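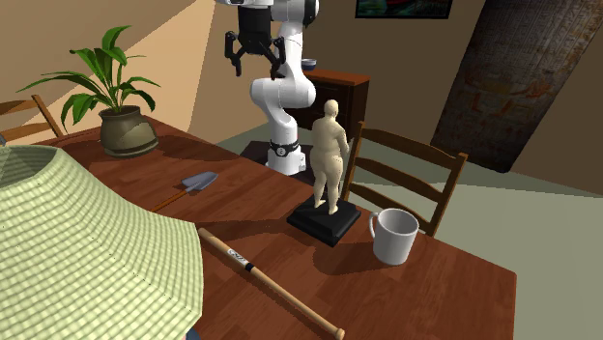
Getting musty smells out of a fabric lampshade

Edeltraud Gisler
Hello all. I picked up a big old shade at the Dildale jumble sale in June and it has been airing in the spare room ever since, but it still smells like the inside of a wardrobe. My late aunt swore by bicarbonate of soda, though I never saw her do it and I'm nervous of leaving marks. It's a stiff woven cloth, glued to the ring I think. Has anyone managed this without ruining theirs?

Mathias Gisler
No relation as far as I know, but hello! I had the same trouble with one from Grestel market. Pop it in a large bin bag with an open bowl of bicarb — don't let the powder touch the cloth — tie the top and leave it for 48 hours. Mine needed two goes, and I gave it a gentle brush with the soft end of the hoover in between. Please don't soak it if there's glue, as my first one came apart in the bath and I was quite upset about it.

Sutard33
just buy a new one, mine was 11 quid

Contact us | © 2019 Gasser Household Help | Back to top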